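Tuesday, evening

Spent most of the day on the grasp planner again. The belt task still fails in the same way: the left arm gets a pose for the strap that is fine on paper, and then the wrist swings through a bad configuration on the way there and the controller trips its speed limit. I had been blaming the inverse kinematics, so I replayed 1,000 logged targets through the solver this morning without the arms powered. It was fine on all of them. The trouble is in what comes after.

Wokent smooths the path in joint space and pays no attention to how close the two wrists get. When both grippers are near the waistband the smoother rounds off a corner, the collision checker objects, and the planner starts again from scratch. That takes 2 seconds on a good run and by then the pose estimate is stale. Yareli Contreras had said as much last week and I didn't listen.

After lunch I moved the collision check inside the smoothing loop and cut the path samples from 2,000 to something the machine can manage. It plans faster now, though the code is ugly. I left the old version behind a flag in the Bendent config in case I need to go back.

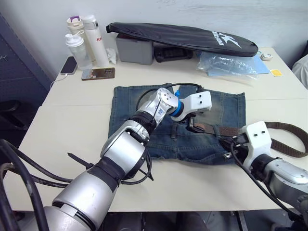

Both grippers at the belt, jeans folded flat.

Perception is still a nuisance. The segmentation model treats the brown strap and the denim as one object wherever they overlap, so the strap mask stops short at the belt loops. I tried a lower threshold and got half the tabletop as well. Yareli thinks we should label the strap as its own class and retrain -- a dull job, but probably the right one. I've put it on the list for January.

Also found that the wrist offset for the left arm was being read from an old calibration file. It has been wrong since we moved to the Brarnow driver. Fixed, committed, wrote a check that refuses to start if the file is older than the driver.

7 runs saved to the log. Haven't gone through them yet. Tomorrow: plot the wrist speeds, answer Aguiar about the message format, label straps.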